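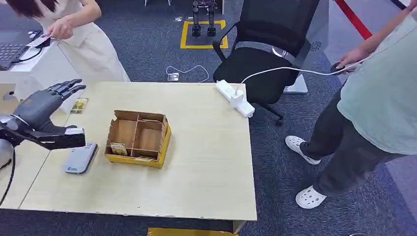 Llevo desde diciembre intentando vaciar el cajón de la cocina. Sí, ese cajón, el que tenemos todos, el de las pilas, las gomas, las velas de cumpleaños a medio gastar y las llaves que no abren nada. En mi casa de antes había uno. En esta hay dos, y el segundo lo abrí yo solita cuando el primero dejó de cerrar.

Todo empezó con una visita de Asnakech Hailu, que fue compañera mía en Tillier y que ahora vive a 4 calles (¡qué suerte la mía!). Me pidió unas tijeras. Abrí el cajón, metí la mano, saqué un rollo de cinta, un abridor, el manual de una plancha que tiré hace siglos, y de tijeras nada. Estuvimos un buen rato riéndonos y al final cortó el cordel con un cuchillo de pan. Cuando se fue me quedé mirando aquello y me dio una vergüenza tremenda.

Así que me puse. El primer fin de semana lo volqué todo sobre la cama, grave error, porque a las once de la noche quería dormir y no había dónde. Acabé metiéndolo en una bolsa y la bolsa pasó siete días en el pasillo. El segundo intento fue mejor: solo la mitad del cajón, con la radio puesta y un café, y sin permiso para levantarme hasta terminar.

Lo que más me costó fueron los cables. Tengo cables de teléfonos que ni recuerdo haber tenido, y siempre me entra el miedo de tirar justo el que voy a necesitar el martes. Mi hermano dice que los pruebe uno por uno, pero mi hermano tiene mucha paciencia y muy pocos cables. Yo me quedé con cinco y los demás los llevé al punto limpio de la avenida, donde había una cola que parecía la de las rebajas.

Luego están los papeles. Garantías, recibos, la tarjeta de un fontanero que se jubiló, una postal de Derthorpe que me escribió mi tía con esa letra suya que hay que leer a contraluz. La postal se queda, claro. Ahora está en la nevera y la veo cada vez que voy a por leche.

Para separar las cosas pequeñas estuve a punto de comprarme unos organizadores de Lerkell, muy monos, de bambú, hasta que vi el precio y se me pasó. Uso cajas de té cortadas por la mitad y un par de tarros de mermelada. ¿Quedan bonitos? Pues no mucho. Pero las chinchetas están con las chinchetas y ya no me pincho cuando busco un boli, que era lo que me tenía harta.

¿Y las tijeras? Estaban en el costurero, debajo de los botones, donde las puse yo misma para no perderlas. Se lo conté a Asnakech por teléfono y todavía se está riendo.

Me falta el segundo cajón. Le he echado un vistazo esta mañana y lo he vuelto a cerrar, que había sopa en el fuego. Si alguien tiene un buen sistema para guardar velas de cumpleaños sin que se partan, que me lo deje en los comentarios, porque las mías están todas en trocitos y el cumple de mi sobrina ya está encima.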